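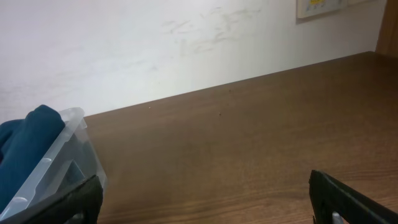
Does the robot know what a towel is? A reader from Guldale sent us that question after our last page on robot arms, and added that a machine clever enough to fold one must surely know what it is holding.

The short reply is no, at least not in the way you do. A robot arm can learn to move cloth without ever having dried its hands. It learns by being shown, and a person has to do the showing.

Two ways to show a robot

The first way is by hand. The motors in the arm are set so that they hardly push back. A person takes hold of the arm and moves it through the job: over to the bin, down, close the fingers, up, across to the table, open the fingers. While this goes on, the computer writes down the angle of every joint, many times a second.

The second way is by remote control. The person sits or stands a little way off and moves a controller. Some controllers look like the ones used for games. Others are small copies of the robot's own arm, and when you bend the copy, the big arm bends too. This is called teleoperation. "Tele" comes from a Greek word meaning "far off", the same as in television.

What the robot sees

A small camera near the gripper goes wherever the gripper goes. It looks out past the two black fingers, so they show up at the bottom of the picture. A clear plastic bin with a dark teal cloth over it can be off to one side, with plain wall and table filling most of the view. People find this odd at first, as our own eyes stay in our heads when we reach for something.

The computer stores the camera pictures together with the movements. Later it looks for patterns. If the cloth is on the left, which way did the person steer?

Why once is not enough

Cloth is hard. A cup keeps its shape, but a shirt lands differently each time you drop it. For the Asalo project, people in Bragança recorded 87 turns at one cloth job, and 21 of them had to be thrown away and done again. Mistakes are normal. A person's hand gets tired, or the gripper closes too soon and catches nothing.

Words to know

Gripper: the part of a robot arm that holds things.
Joint: a place where the arm bends or turns.
Demonstration: one complete turn at showing the robot a job.

Next page: How a robot practises on its own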